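Pirnach Glove Kit: Set-Up and Care Guide
Section 3. Setting Up an Outdoor Table Station
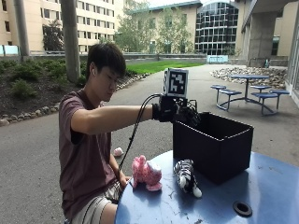 Most of what goes wrong with a Pirnach station goes wrong before anyone records a single grasp. The kit came out of the Shehata workshop, where the lights stay put and the furniture is level. Sunlight does neither favor for you. Allow half an hour the first time and expect to use all of it.

This section covers the glove, the marker cube, the cables and the drop box. The fixed camera has its own section (Section 4), and you will want to read that one before you tighten anything on the tripod.

3.1 Choosing the table

1. Pick a table that does not rock. Lean on it with both elbows. If your coffee moves, find another table.

2. Check the finish. Glossy tops throw back the sky, and the tracker is easily impressed by bright things. You can work on a shiny table, but run the glare check in 3.5 again every time the sun shifts.

3. Sit side-on to the camera, with the working arm reaching across the table.

4. Find any cable holes in the tabletop and keep small objects away from them. The hole will win.

Note: A round table has no square edge to line the box up with. Turn one corner of the box toward the camera and use that corner as your reference for the day.

3.2 Fitting the glove

1. Take off rings and watches. Earbuds may stay in.

2. Slide the hand in with the fingers straight. Do not pull on the finger linkages to help yourself along. They are for measuring fingers, and they resent being used as handles.

3. Close the wrist strap until the glove stops sliding, then back it off one notch. Fingers that tingle mean it is too tight. A glove that turns when you rotate your wrist means it is too loose, and so is your data.

4. Open and close the hand slowly 12 times. Listen for clicking. One click at the thumb joint is normal. A click at every joint is a service call.

CAUTION: The loops of wire by the fingers are meant to be slack. Do not tape them flat. A taped wire has no spare length when the finger bends, and it will find the money for that somewhere, usually at the solder joint.

3.3 The marker cube

1. Seat the cube on its post on the back of the hand and press until it snaps.

2. Try to wiggle it. If it wiggles, remove it, clean the post with a dry cloth and start over. Do not use glue. We can tell when people have used glue.

3. Check that the printed faces are clean and that the white border around each pattern is whole. A thumbprint across a border is enough to make the software lose the hand and report it somewhere over the parking lot.

4. Keep long sleeves off the cube. Short sleeves solve this problem completely.

3.4 Routing the cables

1. Let both cables leave the back of the glove in a wide arch and run them under the forearm.

2. Clip them together partway down with the small dark clip supplied. If you have lost it, any light clip will do. A binder clip is not light.

3. Bring the slack down toward your lap in one long curve. Reach as far as the task needs. If the cables go tight before your elbow is straight, add slack.

4. Plug into the Movatov logger last. The lamp shows green when it reads all channels. Amber means one is missing, and red means you plugged it in first.

CAUTION: Do not stand up while plugged in. Everyone does it once.

3.5 Box, toys and glare check

1. Stand the box open side up, within easy reach of the gloved hand.

2. Lay the plush toys in front of it, clear of the table edge. Use the set listed on your task sheet. Soft toys are forgiving of a clumsy grip, so they come first; hard objects wait until the operator has passed the Fitari warm-up routine.

3. Hold the gloved hand over the rim of the box and lower the fingertips into the opening. Watch the cube on the preview screen. Its outline must stay steady for the whole move.

4. If the outline flickers, turn the box a little, or shade the table, or move the whole station. Try them in that order — the third is a lot of carrying.

Note: The inside of a black box will look like a hole in the world on camera. Leave the exposure alone. The system tracks the hand, and the toys can look after themselves once they are in.

3.6 Looking after the glove

Wipe the strap after each operator. Log the grasp count at the end of the session. Inspect the finger linkages every 2,000 grasps and replace the cable pair if the outer jacket shows any nick, however small and however close to lunch.

If the logger shows fault 946, unplug, wait, and repeat 3.4 from step 1. If it comes back, see Section 7, Finger Channel Faults.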